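3.2 Supply of the shore camps

The coastal exercises studied in this section were run by the Guker naval district with land units from Jukard. Earlier work treats them mainly as signals to neighbouring states. Urrutia (Dardo Urrutia, whose port surveys we draw on throughout) looked instead at how the troops on shore were housed and fed, and found that the length of a drill was set by its supply line more often than by its firing plan.

We used two sources: the published notices to shipping, and the stores ledgers kept at Marquez. The notices give the closed waters and the hours of closure. The ledgers record what left the depot and what came back. They do not record fuel, which was handled by the port.

In the March exercise 1,000 personnel were camped on the Imau side of the bay, 100 of them assigned to kitchens, water and stores. Two landing craft made the crossing with rations. When the swell closed the ramp at Imau, deliveries moved to the road, and the ledgers show the evening issue slipping to 21:30. Firing on the following morning was put back by two hours. The notice to shipping was amended but gave no reason.

Mess equipment appears in the ledgers as a single class, so plates, trays and cooking pots cannot be separated. Losses in this class were higher than for tents or bedding in every exercise we checked. Plates of the general type entered under this class are shown in Figure 4.
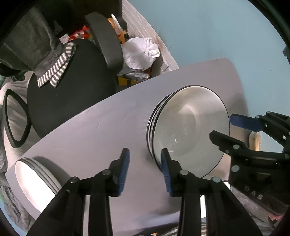

Figure 4. Stacked stainless steel plates on a light-coloured sheet.

3.3 Closure of fishing grounds

Closures were announced by radio and posted at the harbour office in Guker. Boats already at sea depended on the radio notice alone.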